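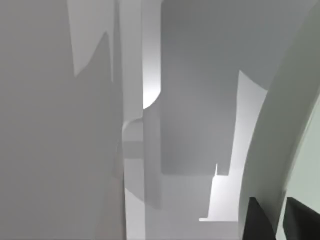
Fig. 1. Wrist view in the simulator, both gripper fingers at bottom right.

Garage Arm Build, Session 4 notes
Chaimae Ezzat, Feb 21, 2024

Hi all! These are my notes for the simulation night, cleaned up a bit from what I scribbled on the whiteboard. If you missed it, read the part on finger offsets before you come in, since everything in the next session leans on it.

Where we are. The arm is bolted to the bench, the joints move, and the gripper opens and closes when you ask nicely. What we don't have yet is a wrist view we trust. So we're doing the wrist camera in simulation first and putting the real one on later. I know some of you want to skip straight to the hardware (Chi-keung, I see you), but crashing a simulated gripper costs nothing and I've already paid for one set of printed fingers this winter.

Look at Fig. 1 again. It's mostly grays, big smooth surfaces with hardly any texture, and that's a pretty rough view to work from. A plain gray panel gives a feature tracker almost nothing to hold on to. You get edges, and you get curves where one surface passes in front of another, and that's your lot. When you set up your own file, put some texture on things early. Even an ugly checkerboard will do.

The fingers. They sit down in the bottom right corner and the image cuts them off, so you only get the upper ends. Their tops are at the same height, which is handy. The gap between them gets narrower toward the bottom of the picture. Please don't measure your opening from that! Pixels are not millimeters, and the fingers are seen in perspective. Read the opening from the joint value and use the picture only as a sanity check.

Camera offset. The mount I drew puts the lens 46 mm from the gripper centerline. Type that into the camera block as 0.046, in meters. Two people typed 46 last time and their cameras were floating way out past the garage wall, which was very funny for one minute and then we spent half an hour finding it. Check your units first, always.

After the offset comes the tilt. I start at 9 degrees toward the fingers and go up or down from there. More tilt shows you more finger and less room – less tilt, the other way around. There isn't a right answer, it depends on what you're picking up. Vasilis likes a lot of finger in his view. I don't, but his pick-and-place routine was working before mine was, so maybe listen to him.

Lighting. One light is fine to begin with. Two is better if your dark parts are turning into blobs. My fingers are very dark, and against a dark panel they'd be hard to pick out. Against a paler background they show up well. I'm going to print the next set in orange and stop worrying about it.

Clipping, quickly. If you ever see a surface vanish with a razor-sharp edge, or you're suddenly looking through the inside of something, check the near clipping distance. Gunther's was set so far out that his own fingers disappeared. Mine is at 2 mm now and that's been okay.

Before next session:
- Load the arm file and save a wrist view with the gripper open, then another with it closed.
- Write down your offset, tilt and near clip next to each one. On paper is fine.
- Try at least 4 arm poses. One should be uncomfortably close to a large flat surface, so you find out what your tracker does when it has nothing to look at.
- Bring your mount, printed, if you've got printer time. Abimbola has offered hers to anyone who hasn't. Bring your own filament!

A question I got afterward was whether the simulated camera needs lens distortion. Leave it off for now. We'll measure the real lens once it's on the wrist, then copy those numbers over. Guessing them in advance just gives you two wrong cameras to argue about.

The motor driver talk from January is still in the shared folder, under "power," with my corrected wiring sketch. Use the corrected one, please. The old one has the ground drawn in the wrong place and I'd like to forget about it.

9 shares | 4 comments

Recent notes
Session 3: Homing the joints without stripping a gear
Session 2: Motor drivers and one very bad sketch
Session 1: Picking a bench and bolting things to it
Printing gripper fingers that don't snap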